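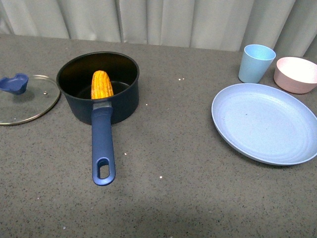

Slot 2: One pan, one cob (10 minutes)

Say hello. Say my name, Notburga Gasser, slowly. Wait for the people at the back to stop scraping chairs.

Open with the confession: I own 6 saucepans and cook in one of them. The others are in the cupboard, being kept for best.

Ask who boils corn in a pan big enough to bath a dog. Hands up. Look disappointed.

The point: a single cob will go in a small pan if you snap it in two. You want water to cover it and the lid on. Don't salt the water, salt the corn. Someone will argue. Let them, but only for a minute.

Then lids. I like a glass one with a steam vent, as I am nosy and the vent stops it rattling like a tram.

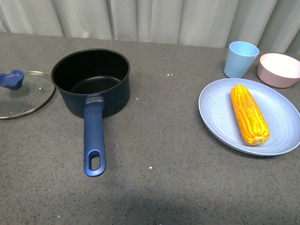
I also like a long handle with a hole in the end, for hanging up. I have never put in the hook. The hook is in a drawer, in its packet, and has been since February.

Handles point away from the edge once the heat is on. Say this twice, my brother-in-law is coming.

Plates: get them out before the corn is done. Butter too, and soft.

If time, the story about the Arker picnic. If no time, the short version, without the wasp.

Questions. Then tea.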